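Chapter 8
Light From Overhead

October 31, 2023
By M. Ševčík

The chapters so far have dealt with floors, walls, and the things that stand on them. We turn now to the ceiling. Most people who use a room never look at it for long, and most people who furnish a room treat it as finished before they arrive. A workroom ceiling does a good deal, though. It holds the lights, it throws some of their light back down, and it often carries the air vents, the alarms, and the wiring as well. If you are asked to lay out a room for sewing, packing, drawing, assembly, or teaching, you should start by finding out what is already above your head.

This chapter covers general lighting, meaning the light that fills the whole room. Lamps on desks and machines, called task lighting, are taken up in the next chapter. The two work together, and a few of the problems described below can only be solved with both.

How light reaches a table

Light gets to the top of a table in two ways. Some of it comes straight from the fixture. The rest arrives after bouncing off something else, usually the ceiling, the walls, or another table. The first kind is called direct light and the second is called reflected light. In a room with dark walls and a dark ceiling, nearly all the useful light is direct. In a pale room a large share is reflected, and you can tell because the shadows are softer. Hold your hand a little above a sheet of paper. A sharp outline means most of the light is coming from one direction. A faint, blurred outline, or several faint ones lying across each other, means it is coming from many.

Neither condition is right for every job. Someone checking cloth for pulled threads may want light from the side so that each thread casts a small shadow. Someone copying figures from one sheet to another wants no shadows at all. When you plan a shared room, you usually begin with soft, even light everywhere and add direct light in the places that need it.

Long tubes were the usual choice for workrooms through most of the last century and are still found in a great many of them. A tube gives off light along its whole length, so it makes a softer shadow than a single bulb of the same strength. The shadow isn't equally soft in all directions. A pencil held parallel to a tube casts a fairly clear shadow. Turn the pencil across the tube and the shadow fades. This is easy to try, and you should try it before reading further.

The ceiling surface

The finish of the ceiling decides how much light you get back from it. Flat white paint reflects most of what strikes it and scatters it widely. Glossy white paint reflects well too, but it can show a mirror image of the lamp, and people working at a steep angle will notice the glare. Bare wood, brick, and exposed pipework return much less. Dust matters more than beginners expect. In the Willau workshop, which we will use as our main case in this chapter, the ceiling had been left unwashed for so long that cleaning it made more difference to the back row of tables than changing the lamps did.

Shape matters as well. A flat ceiling spreads light evenly. A ceiling with deep beams is divided into bays, and each bay tends to keep the light of its own fixtures. If a fixture fails, the bay under it goes noticeably dim while its neighbors stay bright. Slats, panels, and boards fall somewhere between. They break up the surface a little but usually aren't deep enough to block light traveling across the room.

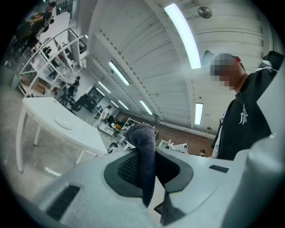

Beams are the first thing to draw when you make a ceiling plan, and the fixtures go in second. The reason for that order is practical. Beams don't move, and fixtures generally have to be fixed to them or fitted between them. Draw each beam as a double line, since its width takes up space. Then mark the surface between the beams and note its color and finish. A ceiling like the one shown, with long white slats divided by thick white beams, would be entered as "white, slatted, beamed," and the fluorescent fixtures would be drawn as narrow bars pointing the way the real tubes point. Enter the small things too. The round gray fixture near the top may be a speaker or a sensor, and until you know which, you would write "round gray fixture, use not known" and ask. Looking up from a low position, you will also find that the nearest tube seems the largest and brightest and the distant ones seem small. Do not let this affect the plan. Fixtures of the same type are drawn the same size wherever they are in the room.

Reading a room from the floor

A ceiling plan tells you where the light starts. To find out where it ends up, you have to walk the room at table height. Take a sheet of plain white paper and lay it on each table in turn, always the same sheet, always flat. Look for the shadow of your own head and shoulders. Stand where the worker will stand, on the side where the worker will stand. A table that seems well lit from the doorway may be in shadow once a person leans over it.

Body shadow is the most common fault in rooms lit from overhead, and it has a simple cause. The fixture is behind the worker. When tables are pushed against a wall and the tubes run down the middle of the room, everyone sitting at the wall has the light at their back. You can turn the tables, bring them away from the wall, or add task lamps. Moving the fixtures is the most expensive answer and should be considered last.

The color of the table top comes into it too. A white top returns light to the underside of whatever is being held above it. This helps with assembly and with hand sewing. It is less helpful when the work is also white, as the edges of pale objects are hard to pick out against a pale surface. A gray or colored mat will fix this, and the mat can be put away afterward. Dark tops have the opposite trouble - small dark parts disappear on them, and the top takes more light from the room than most people would guess.

The Willau survey

The Willau workshop is a long, single-story building that was used for packing garden tools before it was turned over to general repair and teaching. In September a survey was made of every light in the building. It listed 92 fixtures. Of these, four were dead and two flickered badly enough to be switched off at once. On paper this is a good result, and the owners were surprised that so many people still complained that the back of the building was dark.

The survey sheets explained it. All four dead fixtures were in the same bay, above the cutting tables. The two that flickered were in the bay next to it. The building as a whole had plenty of light, and two of its bays had very little. A single figure for a whole building would have hidden this completely, and for this reason we ask students to record fixtures bay by bay from the beginning.

The owners had already received a quote from Tasora for new fixtures throughout. After reading the sheets they ordered replacements for the two poor bays only, had the whole ceiling washed, and turned the cutting tables so that the tubes ran across them. They also bought mats from Flalon for the white tables. The mats were a mixed success. They slid on the table tops until strips of rubber were glued to the corners, and two people went back to working without them.

Terms used in this chapter

Bay: the part of a ceiling between one beam and the next.
Direct light: light that reaches a surface straight from a lamp.
Reflected light: light that reaches a surface after striking another one.
General lighting: the light meant to serve a whole room.
Body shadow: the shadow a worker throws on their own work.
Ceiling plan: a drawing of a ceiling with its beams, fixtures, and finish marked.

Before you go on

Choose a room you use often and make a ceiling plan of it on squared paper. Put in the beams first if there are any. Mark each fixture, and mark any that do not work with a cross. Walk the room with your sheet of white paper and shade the tables on your plan wherever your own shadow falls on the work. If the room has windows, do this after dark, or with the blinds down. Keep the plan flat and clean, as you will add the task lamps to it in Chapter 9.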